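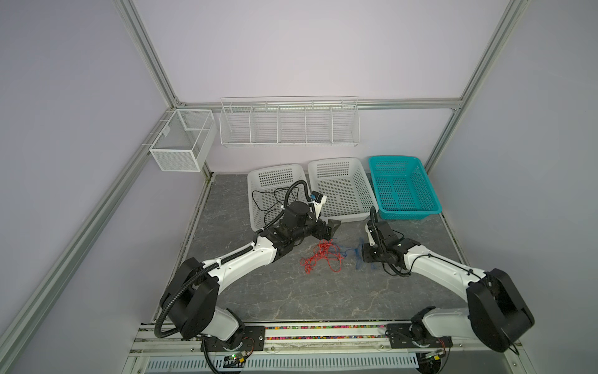 Lurkell College – Department of Geography – Student Projects

Who still uses the Flaltholm ferry?

I picked the ferry for my project because I grew up a short walk from the landing and rode it to school for years. My mom thinks it'll be gone soon, my neighbor thinks it'll outlive us all, and I wanted some numbers so I could stop listening to them argue (didn't work, they still argue).

The ferry crosses from Flaltholm to Lestuvum, and I printed 500 paper surveys with five questions each. I got 268 back, which my advisor said was pretty good for paper! Some came back with coffee on them and one had a whole poem about seagulls on the back.

The big surprise was the shoppers. I figured most riders would be commuters, but grocery trips came out on top – the Lestuvum side has the only big supermarket left.

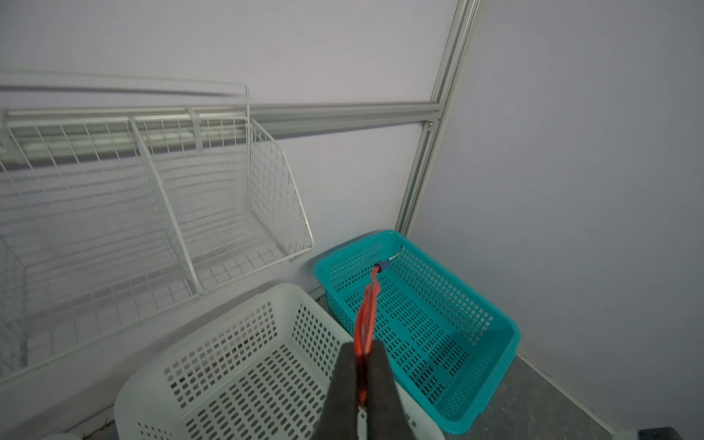
Older riders mostly go over in the late morning and come back on the next boat, so they've got a pretty tight window to get everything done. A lot of them wrote that they'd love one more afternoon crossing, and a few asked for a bench with a roof, please.

I also typed up the old logbook from the town library. It has 1606 crossings in it, and the fog cancellations bunch up in May, way more than in winter. I'd still like to know why. If I did this again I'd hand out surveys on both sides, because I only stood at Flaltholm and probably missed a bunch of Lestuvum people.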